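Hillorura
Home > Livestock Water > Portable Troughs > Dadalari Trough Set

Dadalari Portable Trough Set
7-foot sections, joined to make a 21-foot trough
$3,603 for the full set
Pickup at Falton or delivery by freight

Overview

If you move cattle, you know that grass is the easy part. You can look over a fence and see grass. Water is what decides where you can stop for the night, how long you can stay, and how many head you can let in at once, and for years the choice has been between a heavy tank that takes a loader to shift and a light one that ends up on its side before breakfast.

The Dadalari is our answer, and we love it! It's a long, low, narrow trough that comes apart into three sections. Each section is 7 feet long, so they ride flat in a regular pickup with a long bed or on the deck of a small trailer. Bolt them end to end when you get there and you have 21 feet of drinking room, which cattle can use from both sides. Shy animals get a turn. The bossy old cow at the top of the pecking order can only guard one end of it.

We build every set at our own shop in Falton. Nazareno Zanetti drew up the first one after a long dry drive with a mob that kept piling up at a round tank, and he still checks the welds on each set before it goes out.

What comes in the set

Three trough sections with rolled top edges
Two joining collars with rubber gaskets
Two end caps, one with a drain plug
One De Luca float valve with cover
One 2-inch inlet with camlock fitting
Six folding legs with wide feet
Bolts, washers and one wrench that fits all of them
A canvas bag for the small parts

How it goes together

Set the first section down at the end nearest your water supply. Fold out the legs and push down on the feet with your boot. Put a collar on the open end, seat the gasket, and slide the next section up to it. Start all the bolts by hand before you tighten any of them. Then do the same again for the third section and put on the end cap with the drain plug in it.

One person can do it. Two people can do it while talking about something else the whole time, and that's how most of our customers seem to do it. The first time you'll be slow and you'll probably put a gasket in twisted. If a joint weeps, back the bolts off, run a finger around the gasket, and tighten again working from side to side. A little drip in the first few minutes often stops by itself once the rubber has taken up some water.

The trough likes level ground but it doesn't demand it. Each leg has its own pin and row of holes, so you can drop one end a notch or two on a slope. We don't recommend setting up on a creek bank or on fresh-graded dirt.

Filling

The 2-inch inlet takes a standard camlock hose, and it will run from a tank truck, a poly line or a header tank with enough fall. The float valve is a De Luca and we've stuck with it through every version of this trough. It opens wide and shuts clean, and you can take the whole thing apart with your hands when a bit of weed gets in it. (It will. Rinse it out and put it back.)

The valve sits under a steel cover that cattle can lick and lean on as much as they please. Horses are a different matter. If you're watering horses, use the second pin on the cover. We drilled that hole on account of one very determined gelding.

If your supply is slow, fill the trough before you bring stock up to it. A thirsty mob will empty a trough faster than a thin hose can fill it, and an empty trough with a crowd around it is how troughs get climbed into.

Draining and moving on

Pull the plug at the low end, open the last pair of legs down a notch, and let it run. Hose out or sweep out the silt. Take the sections apart, stack them one inside another with the collars laid in the top one, and strap the stack down at both ends. The sections nest well enough that they don't rattle much, though an old blanket between them is nice on a washboard road.

Please don't drag the trough while it's joined up. The collars are strong for holding water and not at all meant for towing. We say it here, we say it in the manual, and there's a sticker.

Looking after it

The sections are galvanized after welding, inside and out. Scratches are fine. If you get a deep gouge down to bare metal, clean it and brush on cold galvanizing paint, and do it before the wet weather comes.

Store the gaskets out of the sun. That's the single thing that makes the most difference. Gaskets left on the dash of a truck through June won't be good for anything in the fall. New ones are cheap and we keep them on the shelf.

Grease the leg pins once a season. Any grease will do.

Which stock it suits

Cattle: this is what it was made for. The standard leg setting suits grown cattle. Go down a couple of holes for weaners.

Horses: yes, with the cover pinned as described.

Sheep and goats: yes, on the lowest setting. Lambs and kids can get into any open trough, so ask us about the ladder strips, which clip over the edge and give them a way out.

Pigs: no. We've tried! They had it over in an afternoon and were very pleased with themselves.

Extras

Extra section, 7 feet, with collar. You can keep adding if you have the water pressure and the flat ground for it.
Ladder strips for small stock
Spare gasket pack
Spare De Luca float and arm
Shade lid for the valve end
Trailer cradle, bolts to the deck and holds a full set

Common questions

Can I use just one section?
Sure. Put both end caps on it and you have a 7-foot trough. Plenty of people do this around the yards in the off season and only put the full length together when they're on the road.

Will it stand up to bulls?
Drinking, yes. Fighting, no. Put it where they have room to go around.

Do I need to tie it down?
Full of water it isn't going anywhere. Empty, in a hard wind, it can walk. There's a hole in every foot for a stake.

Does the water get hot?
It's a shallow trough, so it warms up in the afternoon like any other. With stock drinking from it and the valve running, it turns over quickly. Put the valve end toward the shade if there's any to be had.

Can it be set up on a public stock trail?
The trough can. Whether you can is up to whoever manages the trail, and the rules on leaving gear overnight are different from one district to the next. Ask before you go.

Do you sell the older version with the fixed legs?
We have a few secondhand ones that come in on trade. Call the shop and we'll tell you what's in the yard.

Ordering and pickup

Sets are built in small runs. If one is on the floor you can take it home the day you call, and if not we'll put your name on the next run and let you know when it's through the galvanizer. Delivery goes by freight to a depot or to your gate if a truck can turn around there. Please tell us honestly about your road. Our driver would rather hear it from you.

If you're picking up, come around to the side door and bring four good straps. We'll load you with the forklift and go through the joints with you on a spare set, which is much more useful than reading about it. Bring your own hose end too if you're not sure about the fitting, and we'll match it while you wait.

Warranty covers the welds, collars and legs for 7 years. Floats and gaskets are wear parts and aren't covered, but if one fails in the first season give us a call anyway and Nazareno will most likely put a new one in the mail.
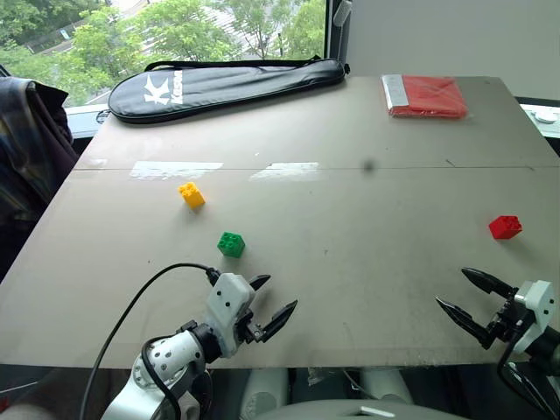
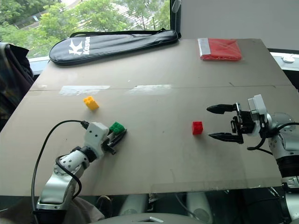
The big table at Falton, two views.

Related products: Dadalari Header Tank Stand, Camlock Hose Kit, Trailer Cradle, Ladder Strips
Hillorura, Falton. Shop open from 7 a.m.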